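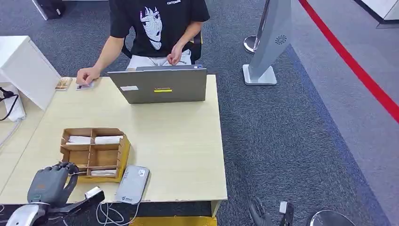
A cardboard tray with six compartments shares the desk with a laptop.

The Desk Tray Makes a Comeback

Hiu-tung Tsai kept her receipts in a coat pocket for most of her twenties. When the pocket was full she moved them to a drawer, and when the drawer stuck she bought a second one. She is a bookkeeper.

"I did it properly for clients," she says. "At home I had a drawer I was afraid of."

What she uses now is a piece of corrugated cardboard folded into two rows of three cells. It sits on the desk within reach of the chair, and paper goes into it the day it comes through the door. She has one rule, which is that a cell gets emptied before anything is stacked above its walls.

Trays like this are selling again. Morenike Onuoha runs Zitura, a stationery shop in Tarmont, and she stocked them last March expecting to move a box or two before summer. The shop sold 744 by the end of the year. Most went to people who work from home on a desk that also has to serve for meals or homework.

"They come in asking for a filing cabinet," Onuoha says. "Then I ask how much paper they have, and it's a handful. Folded receipts, a letter from the dentist, a couple of cards."

Cardboard has its limits. It softens if a mug leaks on it, and the corners go first. Onuoha tells customers to expect a year or so of daily use. Plastic lasts longer but tends to slide around, and the cells are often too shallow for a folded sheet to stand up in. Wood is the nicest to look at and costs several times as much.

Placement matters more than material, according to Tsai. A laptop wants the middle of the desk, so the tray has to go to one side, close enough to reach without getting up. Cables should run off the nearest edge and stay out of the space where you write. Small flat things such as cards and photos are the hardest to keep track of — they end up under the laptop — and she gives them a cell of their own.

She doesn't label anything. She tried it, and found that she spent her time deciding whether a parking receipt was "car" or "work." Now the back row is for things to deal with and the front row is for things to keep. Some cells stay empty for weeks, and she leaves them that way.

Her old drawers are still in the apartment. One holds batteries. The other she hasn't opened since she moved the desk.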